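Search this site
Search

Speaker notes: Reporting on crimes against athletes and performers
Tahmineh Akbari
Thu 23 February, Rudum Hall, second session

Start with the Herholm case. A winger for the Herholm club was robbed outside a restaurant after a home game. They took a watch and his phone. He wasn't hurt. By breakfast there were 227 posts and articles naming the restaurant, and 135 of them had the name wrong.

Pause. Let people look at the handout.

Where the wrong name came from: one fan account. A music site picked it up, then two sports sites quoted the music site. No one had called the police desk. The owner of the wrong restaurant got 844 messages in one day, many of them threats.

Go through the order of calls we use at Tessier. Police desk first, then the team or label, then the venue. If the police desk won't confirm, we say so in the second sentence and leave out the location.

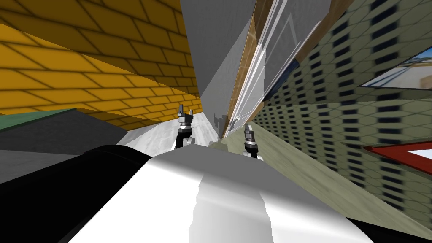
Next, social media reactions. Other celebrities will comment within the hour, and editors want those posts in the story. My rule is that a reaction goes at the bottom, after the confirmed facts. If it makes a claim about who did it, leave it out. Read the Femodar post aloud. He's a rapper with no link to the player, and he named a suspect as a joke. Three outlets ran it as a headline.

Value of stolen items. Don't guess from old photos. Jewelry gets loaned, and some of it is copies. Use the figure in the police report or give none.

Who the victim was with. Ask whether it matters to the story. A companion who isn't a public figure should usually stay unnamed, even if the player has posted pictures with them in the past.

Corrections. Put them at the top of the story, in the same size type. Then post them on every account that shared the original. Herholm's local paper did this well, so show their text if there's time.

Leave 5 minutes for questions. Someone will ask about paying witnesses for video. Answer: we don't, and we don't run video another outlet paid for until we know who shot it and when.

Last updated: February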